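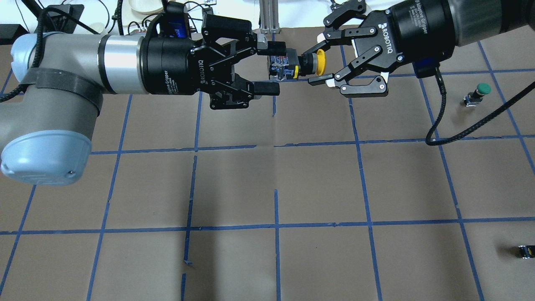
3.2 Pitch samples and release measurement

The sample covers 49 pitchers from the Stornberg developmental league, all of whom threw in at least 3 starts between the opening of the season and the end of June. Left-handed and right-handed pitchers were kept in separate groups, and the horizontal release coordinate of the left-handers was mirrored before any pooling. Relief outings were left out. After warm-up throws, pitchouts and untracked pitches were removed, 1761 fastballs remained.

Release point was taken from the ballpark tracking system as the ball position 50 feet from the back tip of home plate. This differs from the true point of release by the pitcher's extension, so the raw coordinates were projected back along the fitted trajectory to the extension distance reported for each pitch. Halldóra Mikkelsen and Grímur Ragnarsson checked the projection against side-view video for a subset of starts. Disagreements were larger in the vertical direction than in the horizontal, and larger for pitchers with a low arm slot. No correction was applied for this.

Release scatter for a pitcher in a given inning is defined as the area of the ellipse fitted to his projected release points in that inning. Innings with too few fastballs to fit a stable ellipse were merged with the next inning of the same start. Confidence intervals come from 1000 bootstrap resamples, drawn by start and then by pitch within start, following Baldursdóttir.

Scatter grew over the course of a start in both groups. The growth was mostly vertical – release height dropped late in outings while the side-to-side position held steady – and it was strongest in pitchers who worked without a regular rest day. Walk rate followed scatter only weakly once velocity loss was included in the model. The spread between pitchers was wide, and several of the most scattered releases belonged to pitchers with ordinary walk rates. Mound differences between parks may account for part of this. The Prirach mound was rebuilt before the season, and starts there were given their own intercept.

Figure 3. Tabletop with a grid of blue tape strips, two robot arms and small groups of parts.

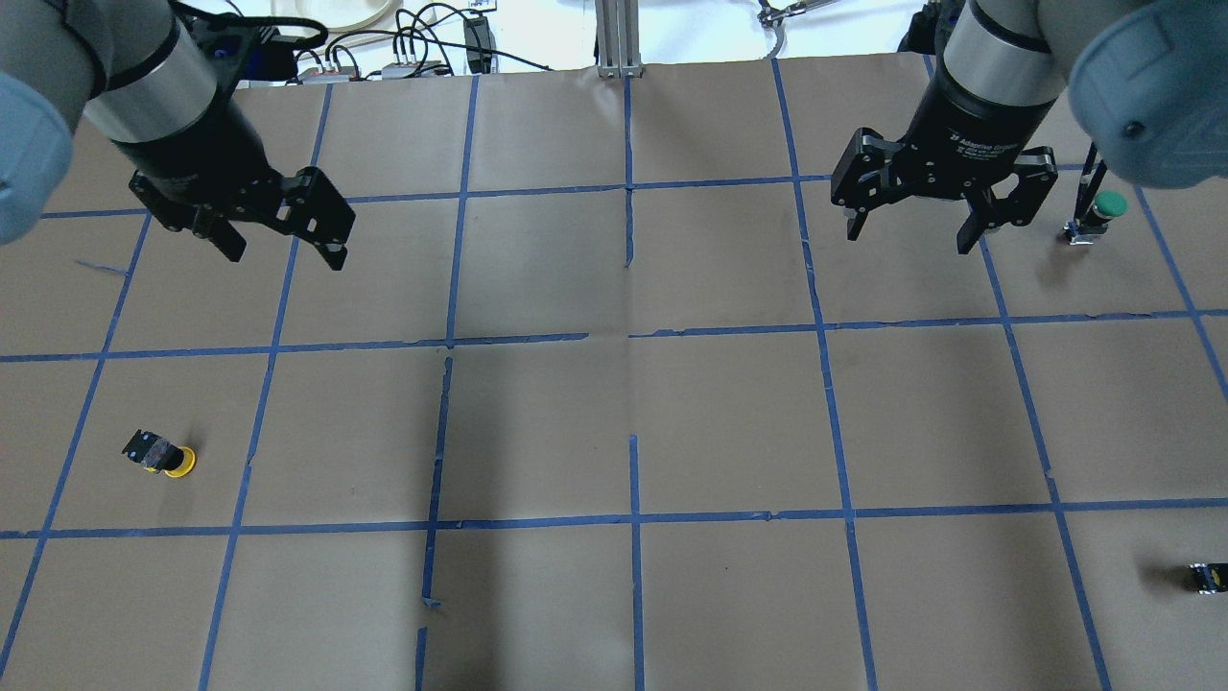
3.3 Treatment of missing pitches

Tracking dropouts were not random. They were more common in late-afternoon games, when low sun reached the camera behind first base, and at Pranier Field they clustered in the first two innings. Yiran Guo fitted the main model twice, once with the affected innings removed and once with the missing release points imputed from the same pitcher's neighboring pitches. The sign of the inning effect was the same in both fits. The imputed version gave narrower intervals, as expected, and is not used in the tables.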